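**Furkholm** is a low coastal island and bird observatory on the Baltic flyway, used for the study of migrating waterfowl, waders and small land birds. The island is 3 km long and lies at the mouth of a shallow bay. It has no permanent residents. The observatory is staffed from March to early June and again from August to November.

## Geography and habitat

The western shore is bare limestone shingle with little plant cover. The eastern side slopes into reed beds and salt meadow, which flood in most winters. A belt of juniper and stunted rowan runs along the central ridge - the only woody cover on the island - and holds most of the grounded migrants after a night of heavy passage.

Two brackish lagoons, Hornura and Dravum, lie behind the southern beach. Hornura is the larger and keeps its water all year. Dravum dries out in warm summers, and its exposed mud attracts waders from late July onward. The lagoons are separated by a gravel bank that serves as a high-tide roost.

## Birds

The observatory list stands at 138 species. Spring passage is dominated by sea ducks, chiefly long-tailed duck and common scoter, with barnacle geese passing in large flocks in May. Black-throated and red-throated divers move north along the western shore in the first hours after sunrise.

Breeding species include common eider, oystercatcher, ringed plover, redshank and Arctic tern. The tern colony occupies the gravel bank and is closed to all access during the nesting season. Barred warbler has bred in the juniper belt, though not every year.

Autumn passage is longer and more varied. Robins, goldcrests and thrushes form the bulk of the ringing totals. Long-eared owls are caught in small numbers in October, mostly on calm nights with no moon.

## Methods

Two types of count are made. The standard sea watch begins at sunrise and lasts 4 hours, with all birds logged by species, direction and height band. The second is a daily walked census of the ridge and lagoons, following a fixed route and always in the same direction.

Mist nets are set in the juniper belt and along the edge of the reeds. Nets are opened before dawn and checked every half hour, or more often in cold weather. They are closed in rain and in any wind strong enough to belly the mesh. Wing length, fat score and weight are taken for each bird, and age and sex where plumage allows.

Counts from before the present census route was adopted are kept in a separate series. They covered only the southern half of the island and are not used in trend estimates.

## Facilities and access

The station consists of a bunkhouse, a ringing hut and a sea-watching shelter. Boats run from the mainland harbor at Öztürkmen when the wind allows; the landing is exposed to the northwest and is often unusable in October. Day visitors may use the marked path to Hornura but must keep to the shore side of the fence.

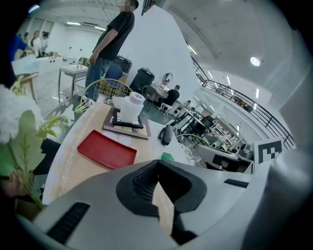
Aarne Valtonen has argued that the sea-watch totals for divers should be read with care, as the fixed start at sunrise misses birds already moving in the half-light, and that the shortfall is likely greatest in May. The observatory has kept the sunrise start so that the series stays comparable, and has added a separate twilight count on selected mornings. Results from the twilight count are stored apart from the main log.

## See also

- Baltic flyway
- Bird ringing
- Visible migration
- Sea duck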